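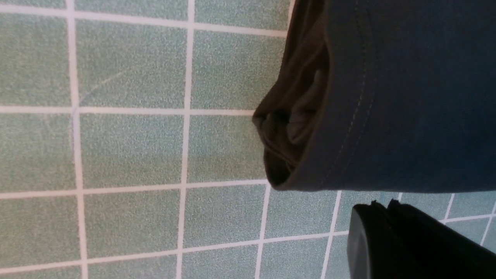
Saturday, Kodeck room. Started 1850, later than planned. Fabric day again, the navy stuff and the gray-brown.

Folding first. Navy goes fine if you smooth it by hand before the first fold. Tried in thirds, then in half and half again. Halves stack better, thirds look nicer but slide off the pile. Going with halves for the Emarcombe bag.

Gray-brown is a pain. Keeps a crease wherever it was lying, and the folded edge curls back up when you let go. Left the steel ruler on one edge for the lenght of a coffee, helped a bit. Try the heavy book next time. No pins, they leave marks.
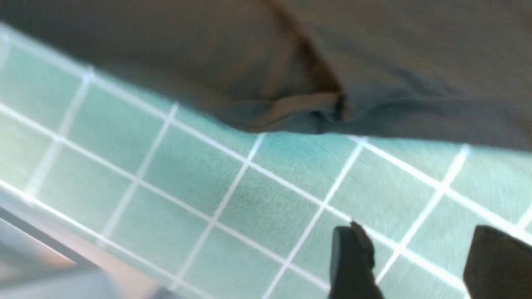
Should the gray-brown be pressed before folding?
Press it first, low heat, with a cloth between, and let it cool flat before touching it.

Lining up on the grid: pick one white line and stay with it. I keep drifting to the next one over and then the whole fold is off by a square. Two folds redone for that tonight. Long side first, then the short side, check the corners, then flatten.

Light was bad past 1930 or so, navy edges hard to find against thier own shadow. Lamp needs a new bulb.

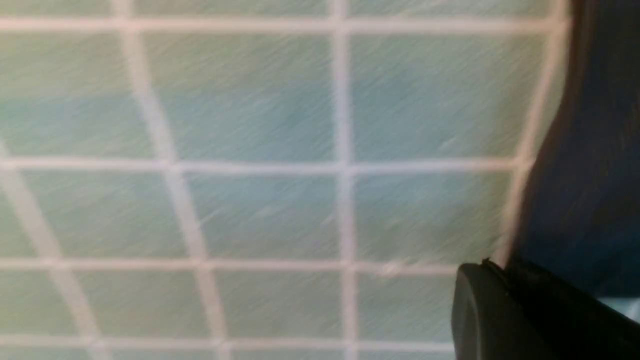

Green squares and white lines, navy at the right.

Left to do:
Zultberg pile, not started
labels for the Negussie box, old ones peeling
lint roller, almost out of sheets
put the ruler back in the drawer!!

Stopped with the navy done and gray-brown half done. Rest of it is on the shelf by the door, please dont stack anything on top.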